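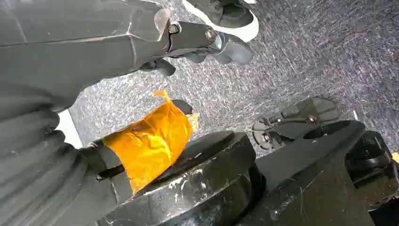

December, 7:40 am. Floor pickup, round 5. Nandini wants a yes or no on whether the Haltance stack can tidy up after a shift, and my answer is still no. It gets hard objects on the bench most of the time. On the floor it's a different job. Speckled gray carpet is miserable for the depth estimate, and a small dark bolt lying on it gets called background. The orange tape wrap is the easiest thing for it to pick out down there, so please leave that out of the scoring. Lanying thinks more training data will fix it. We added 300 grasps last month and I saw no change.

Tried the slower approach speed. 14 attempts, 5 good, and one of those was luck. A kid with a dustpan would be done before the planner finished. 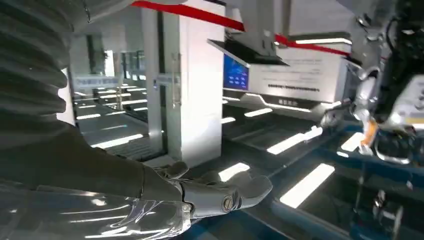
Hand open, fingers slightly curled. Blue display behind, right of the pillar.

Glossy floor next. Jagadeesh expects the light patches to show up as objects — I expect so too. Sweeping stays on the human rota until I see 7 clean runs in a row. Ask Cinzia for the old thresholds.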